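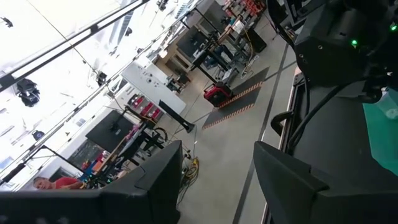

Manon Chisholm reports that her Vaveck fingers stayed parallel through 3,830 cycles before the first re-grease, and asks whether the interval can be stretched. It cannot.

Vaveck two-finger gripper, Gagnon wrist mount

Service interval: 600 hours or each August shutdown, whichever is sooner
Finger screws: 2 per finger, replace when removed
Wrist cable: leave enough slack for full wrist rotation; re-clip after any finger change
Grease: Stusby 19, thin film on the slides only

Isolate power before removing fingers. Re-zero the stroke after refitting and check that both faces meet squarely along their full length.

Spares ship from Cliltdale. Page revised 10/16/20.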